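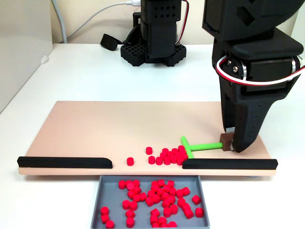 로봇학습 실습 5주차 강의 노트
시연 데이터 수집: 무엇을 모으고 있는지 알고 모으기

지난 시간 복습은 생략합니다. 행동 복제(behavior cloning)의 손실 함수가 기억나지 않는 사람은 3주차 노트를 다시 보고 오세요. 오늘은 손실 함수에 들어가기 전의 데이터, 다시 말해 사람이 팔을 움직여 만든 기록을 다룹니다.

1. 과제 정의

과제는 밀기입니다. 판 위에 흩어진 빨간 원기둥을 초록색 T자 밀대로 밀어, 앞쪽 두 레일 사이의 틈으로 보내고 아래 회색 트레이에 떨어뜨립니다. 말로 하면 한 줄인데 이 한 줄에 정해지지 않은 것이 많습니다. 몇 개가 남으면 끝인가? 트레이 밖으로 떨어진 원기둥은 실패인가? 밀대를 놓고 집게를 뒤로 빼는 동작까지 시연에 포함되는가?

2조와 4조가 지난주에 낸 기록을 비교해 보면 종료 시점이 서로 다릅니다. 한쪽은 판이 비는 순간에 저장을 눌렀고, 다른 쪽은 팔을 원위치로 돌린 뒤에 눌렀습니다. 두 묶음을 합쳐 학습시키면 정책은 판이 빈 상태에서 멈출지 돌아갈지 배울 근거가 없습니다. 이런 것을 모델 탓으로 돌리는 보고서를 매 학기 받습니다.

2. "데이터를 더 모으면 된다"에 대하여

Hauser 조교가 정리한 Stomo 과제 묶음을 예로 듭니다. 첫 수집분은 시연 22개였고, 그중 19개가 오른쪽에서 왼쪽으로 미는 동작으로 시작했습니다. 시연자가 오른손잡이라서 그렇다는 설명이 붙어 있었는데, 저는 믿지 않습니다. 초기 배치를 손으로 흩뿌리면서 자기도 모르게 밀기 쉬운 쪽에 쏟아 놓았을 가능성이 더 커 보입니다. 확인할 방법은 없습니다. 초기 배치를 기록하지 않았으니까요.

같은 방식으로 시연을 열 배 늘린다고 해 봅시다. 오른쪽에서 미는 동작이 열 배가 됩니다. 왼쪽 구석에 원기둥이 몰린 상황은 여전히 드뭅니다. 개수는 보고서에 쓰기 좋은 숫자이고, 그 이상으로 읽으려면 분포를 같이 내야 합니다.

3. 밀기가 생각보다 까다로운 이유

원기둥 하나를 미는 것과 뭉치를 미는 것은 다른 문제입니다. 뭉치는 밀대와 레일 사이에서 쐐기처럼 끼기도 하고, 레일 끝을 돌면서 갈라지기도 합니다. 뭉치에서 떨어져 나온 한두 개는 따로 데리러 가야 합니다. 숙련된 시연자는 이런 경우를 미리 피합니다. 그래서 깔끔한 시연만 모으면 정작 정책이 자주 빠질 상태가 데이터에 없습니다. Ross와 Bagnell의 논문에서 읽은 오차 누적이 바로 이 얘기입니다.

회복 동작을 일부러 넣자는 제안이 늘 나옵니다. 반대하지는 않지만 조건이 있습니다. 일부러 망친 부분은 학습에서 빼고 회복하는 부분만 남겨야 합니다. 구간 표시 없이 통째로 넣으면 망치는 법도 같이 배웁니다. Choi 씨 조는 지난 학기에 이것을 직접 확인했고, 보고서는 자료실에 있습니다.

그리고 밀대를 쥔 각도. 손잡이 끝의 작은 블록을 집게가 잡게 되어 있는데, 잡은 각도가 조금만 달라도 T자의 가로대가 판에 닿는 방향이 바뀝니다. 시연자는 눈으로 보고 보정하지만 관절값만 보는 정책은 보정할 수 없습니다. 카메라 입력이 있으면 된다고들 하는데, 손잡이가 가려지는 시점에서도 되는지는 각자 실험해서 보여 주세요. 주장만으로는 점수가 없습니다.

4. 수집 절차 (이번 주부터 적용)

시작 전
- 초기 배치는 배부한 난수표를 따릅니다. 손으로 적당히 흩뿌리지 않습니다.
- 판과 레일의 위치를 테이블 표시선에 맞춥니다.
- 트레이를 비웁니다. 앞 회차의 원기둥이 쌓여 있으면 화면만으로 그 회차에 몇 개를 떨어뜨렸는지 알 수 없습니다.

시연 중
- 도중에 손으로 물체를 건드렸으면 그 회차는 폐기합니다.
- 머뭇거린 구간을 나중에 잘라 낼 생각으로 계속하지 마세요. 어디를 잘랐는지 아무도 기억하지 못합니다.

저장할 때
- 종료 기준: 판 위에 원기둥이 없고, 밀대가 판에서 떨어져 있을 것.
- 성공, 실패, 폐기 중 하나를 그 자리에서 표시합니다. 실패는 지우지 않습니다.
- 시연자 이름을 적습니다. 조 이름 말고 사람 이름입니다.

5. 성공률을 읽는 법

Wedwood 과제 발표에서 21회 시험에 19회 성공이라는 숫자가 나왔습니다. 나쁜 숫자는 아닙니다. 다만 Schnyder 씨가 질문했듯이 시험 배치를 누가 놓았는지가 빠져 있었습니다. 학습 데이터를 모은 사람이 시험 배치도 놓았다면, 그 성공률은 한 사람의 습관 안에서만 잰 값입니다. 실패한 2회의 영상도 없었습니다. 저는 성공 영상 열 개보다 그 두 개를 보고 싶습니다.

이번 과제의 평가에서는 조끼리 서로의 시험 배치를 놓습니다. 성공률이 떨어질 것이고, 떨어진 값을 그대로 적으면 됩니다. 감점은 없습니다.

6. 과제

(가) 자기 조의 기존 시연을 전부 다시 보고 첫 접촉의 방향과 종료 시점을 표로 만드세요.
(나) 표에서 가장 드문 경우를 하나 골라 추가 수집하고, 추가 전후의 정책을 같은 시험 배치에서 비교하세요. 차이가 없으면 없다고 쓰세요.
(다) 읽을거리: 자료실의 Kneževič 메모 중 시연자 간 편차 부분. 결론에는 동의하지 않지만 그림은 쓸 만합니다.

제출은 2026년 6월 18일까지. 원본 기록을 같이 내지 않은 표는 채점하지 않습니다. 장비 예약은 Teshome 조교에게 메일로 하세요.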